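Grodomport: is the late game supposed to be this stingy?

mossbucket
So I'm 40 hours into Grodomport and I've hit the harbor siege, and I need to vent a little. I loved the first two acts. Loved them! The barge trading, the weird little card game in the taverns, the music when you dock at night. Then the siege starts and suddenly every repair kit costs 397 coins and the shops only restock after a full tide. I've got one working cannon and a crew that hates me. Is anybody else finding the difficulty jump a bit much, or did I build my barge wrong?

tidewrack
You probably built it wrong, sorry. I did too on my first run. The game lets you dump everything into cargo space for two acts because trading pays so well, and then it asks you to fight. I restarted from the Vanhove chapter, put my upgrades into the hull and got through the siege in one evening.
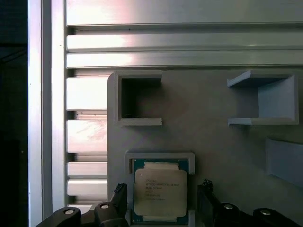 pennywhistle88
Can you respec your barge once the siege has started?

tidewrack
Only at the shipwright in Vanhove, and you have to get there before the second wave. Go out the east channel, it's slow but there are no patrols. He charges per upgrade, so don't have him strip the whole thing.

mossbucket
Wait, the east channel is open during the siege?? I saw the chain across it and figured that was that.

tidewrack
The chain drops at low tide. One of the dock kids mentions it way back in act one, in a line you can easily click past.

gravelhound
And that's my whole problem with this game. A hint from act one that you need thirty-odd hours later isn't clever, it's rude. I had 1,412 coins going into the siege, spent all of it on kits, and still lost three times to the same fireship. I put it down after that and went back to Sudutetti, which is a far better trading game anyway and doesn't pretend to be a war game for its last third.

pennywhistle88
Sudutetti is better at trading, sure, but the writing is so dry. I couldn't name one character from it. I still think about the ferry widow in Grodomport and I finished her quest ages ago.

gravelhound
I don't play trading games for the ferry widow.

mossbucket
I kind of do! That's half of why the siege annoys me so much, everybody I like is stuck behind it. I don't need it to be easy. I'd just like the shops to act like shops.

oldlanternfish
I'm going to defend the shops. It's a siege, things run out. The first time I ran low on kits I had to go back and make peace with the salvagers I'd been cheating since act one, and that was my favorite stretch of the whole game. They sell kits at the old price if your standing is decent.
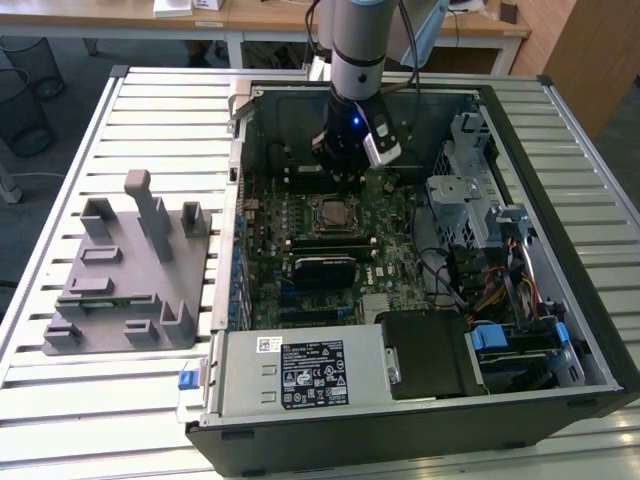 Mine wasn't decent, so I hauled scrap for them for a couple of tides until it was. It's slow going and I can see why someone would bounce off it, but it felt like the game remembered what I'd done. Also, turn off auto-repair. It burns a full kit on a scratch.

gravelhound
Hauling scrap in the middle of a siege is exactly the kind of busywork I'm talking about. If a game's tense part is me running errands for people I shorted on rope, I'm out.

pennywhistle88
The auto-repair thing is good advice though. I had it on the entire time and never thought about it.

mossbucket
I had it on too. Ugh. That's where my kits went.

Okay, plan for tonight: auto-repair off, wait for low tide, sneak out east, swap two of my cargo bays for hull. If that flops I'll go grovel to the salvagers. Does Plarnden get attacked while I'm gone? I left my navigator there.

oldlanternfish
Plarnden gets shelled in the third wave, but navigators on shore leave can't die. She'll be grumpy and you'll lose some morale. Pick her up on the way back from Vanhove, the detour is short.

tidewrack
Agree on picking her up. Her low-visibility perk helps a ton with the fireship, you spot it early enough to turn.

gravelhound
Huh. I never took that perk. Might reinstall, but I'm still not hauling scrap.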